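Fimmont Guesthouse or the Ollach? Seven nights in October

mapleandmoss
26 March 2019
Hi all, trying to book seven nights in October for me and my mum. We're stuck between the Fimmont Guesthouse and the Ollach. Mum's knees are bad so stairs matter, and I'd love a kitchen we can use (she won't start the day without her own porridge, bless her). Any favourites?

LorenaLucero
Fimmont, every time! I've stayed twice and loved it. Ground floor room, big ensuite, lovely quiet courtyard out the back.
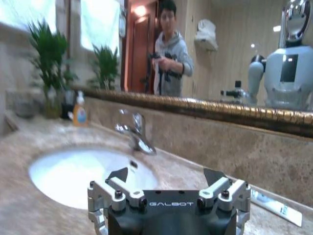

The kitchen is shared but they label a shelf in the fridge for you, and there's a decent bakery up the hill. I paid $66 a night with breakfast, so hardly a splurge.

dazza_k
Have to disagree with Lorena. We had a room on the street side at Fimmont and the garbage trucks woke us at stupid o'clock. The Ollach is dearer by $20 but I slept like a log, and the bloke on the desk carried our bags up.

LorenaLucero
Up being the key word, dazza! There's no lift at the Ollach. Ask for the courtyard side at Fimmont and you won't hear a truck.

dazza_k
Fair call on the stairs. Still reckon the beds are better.

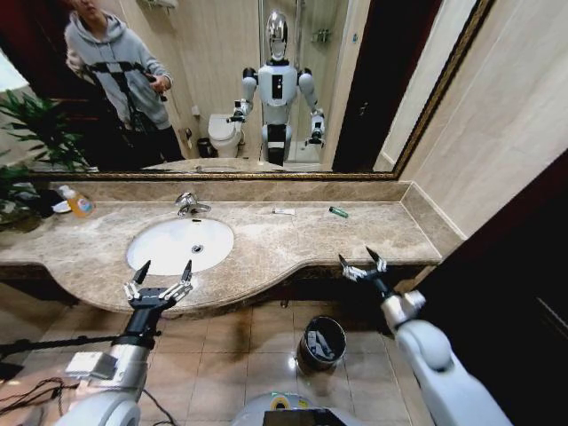 mapleandmoss
Does Fimmont do an airport pickup?

LorenaLucero
They'll book you a Rajput shuttle if you email the day before, and it's $20 each way, paid to the driver.

tillyontour
Has anyone tried the Hindik? My neighbour raved about it but the reviews are all over the place.

dazza_k
Hindik's fine for one night. Wouldn't do a week.

mapleandmoss
Courtyard room at Fimmont it is, I've emailed them. Cheers everyone!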